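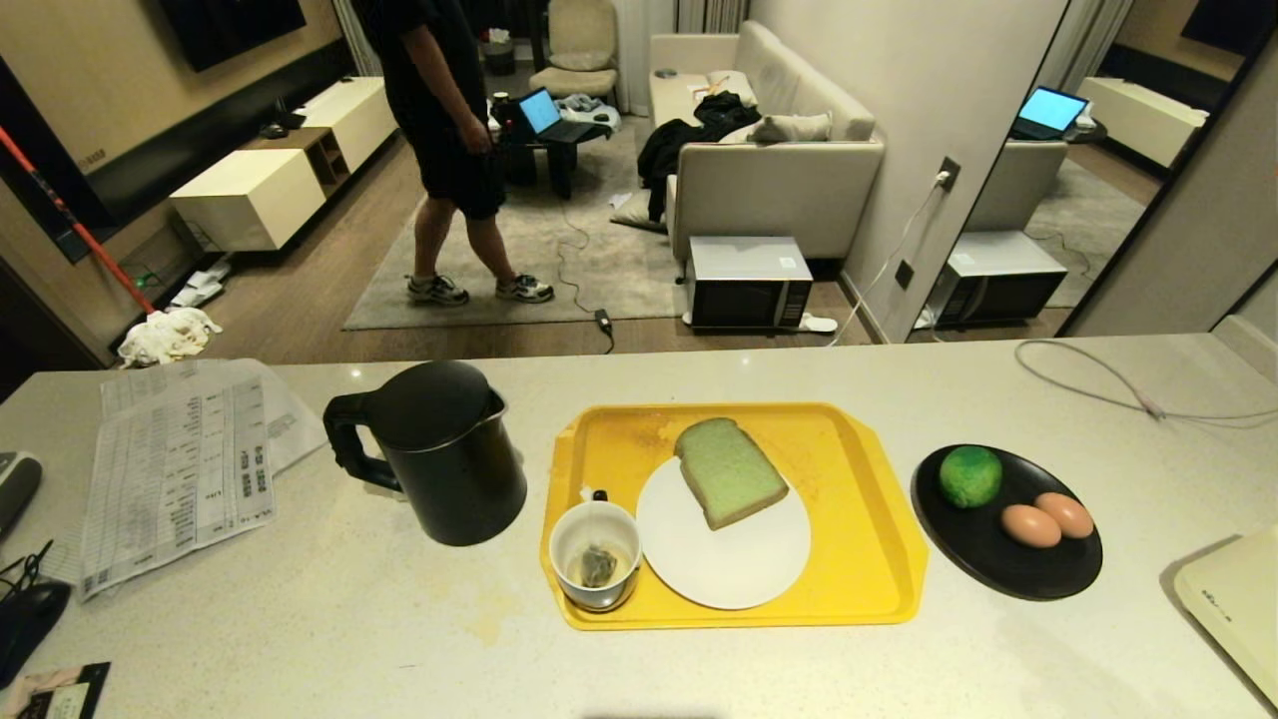
Tea and green bread on the yellow tray.

From: Florencio Salcedo
To: Letley comics list
Date: 30 July 2022
Subject: Re: Drevus archive, missing strips and the alt text

Replying to Qusai's message from earlier in the month. I have quoted the parts I can answer and cut the rest.

Qusai Saliba wrote:
> I have been reading Drevus from the start on the new site and the
> numbering does not match my old bookmarks. Strip 161 used to be the
> one where Kassab tries to return the ladder. Now it is the second
> half of the train story. Did something get taken out, or did the
> whole archive get renumbered?

Renumbered. The old site gave a number to every update, including guest strips, sketches and the two notes saying there would be no comic that day. The new one only numbers the regular strips. The ladder strip is still up, it just has a lower number. If you search for "ladder" in the transcript box you will get it on the first page of results.

The old links do not redirect. I wrote to the author about it and was told it may get fixed when the store page is done. Until then, the easiest way to find an old strip is by title. The titles were not changed, apart from a few typos.

> Also, is it true that the hover text is gone? I see it on the recent
> ones but nothing on anything before the beach storyline.

It is gone from the early ones on the new site. I have most of it. When the move was announced I copied the hover text from the old pages into a plain text file, one line per strip with the title first. It covers 191 updates. There are 20 where the page would not load for me at the time, and those lines are blank. If anyone saved those pages, please send me whatever you have, even if it is only a screenshot.

The file uses the old numbering. I thought about converting it and decided against it, as the guest strips had hover text too and they have no number at all under the new system.

> Last thing. Does anyone know if the print collection will have the
> color versions? I only want to buy it if it does.

The first book is black and white except for the cover. That was in the news post under the strip with the dentist. The second book is supposed to be in color, but no printer has been picked and I would not plan on it this year. The color versions of the early strips were done later, for the site, and the author has said the files are too small to print well.

End of quoted part.

A few other things while I am writing.

The Okholm crossover is not lost. Several people have asked. It was hosted on the Okholm side, and that site moved too, so the link in the Drevus archive goes to a blank page. The strips are in the Okholm archive under "Visitors." You need to read them in the order they are listed there and ignore the dates, which all got set to the day of the move.

On the reading order thread: I still think new readers should start with the apartment storyline and go back later. The first year is mostly one-off jokes about the copy shop, and Kassab does not talk like himself yet. I know others here disagree. The two-part strip about the parking meter is worth reading early either way, as it gets brought up again in the wedding story and makes little sense without it.

I corrected the character list on the fan page. The neighbor with the parrot and the man at the bus stop are now one entry. They were drawn differently, but the author confirmed in a comment that he is the same person with a haircut.

If you want the hover text file, write to me off the list and I will send it. Please do not post it anywhere public until I hear back from the author about whether that is all right.

Florencio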